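Search this site Go
Home | About | Services | Rates | Contact

About Astent

Astent fixes office computers in Grustlow and the towns close enough to complain about our travel fee. We started 14 years ago as Ragnarsson Office Supply, which sold toner and envelopes and, under protest, looked at your printer. The envelopes did not last. The printers are still with us.

We look after 800 machines for dentists, feed stores, law offices and one very patient church. Most were bought on sale in December by someone who has since left the company.

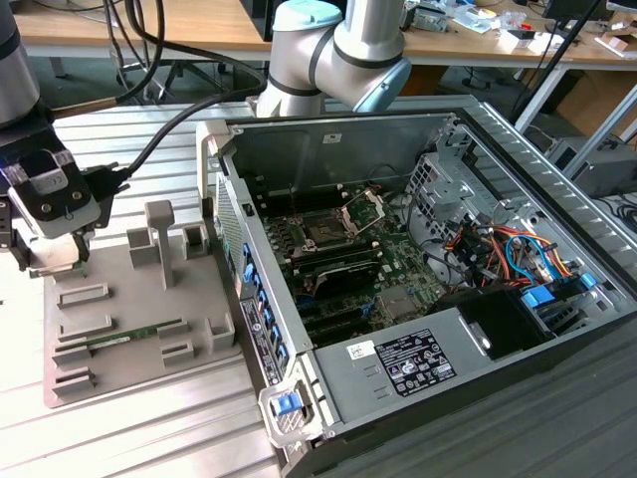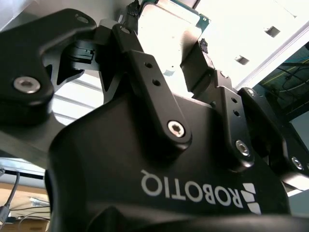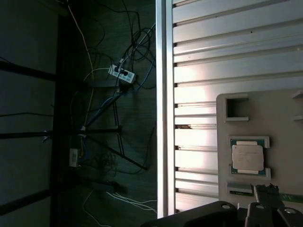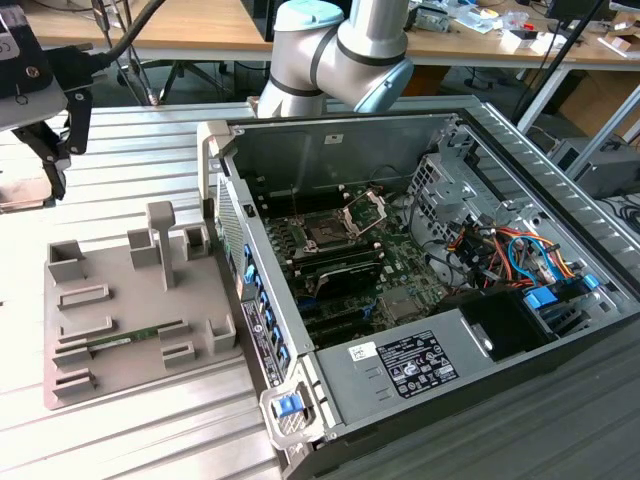
First and last pictures: a desktop tower on its side, CPU socket open.

We have two shops. The main one is on Didura Street, over the bakery – our invoices may smell of cinnamon at no extra charge. The other is behind the Grustlow post office and has the parking.

We answer the phone until 2 p.m., then we do the work. If your server goes down at 3, leave a message and try to sound calm. We will ask whether you restarted it. Please have done so.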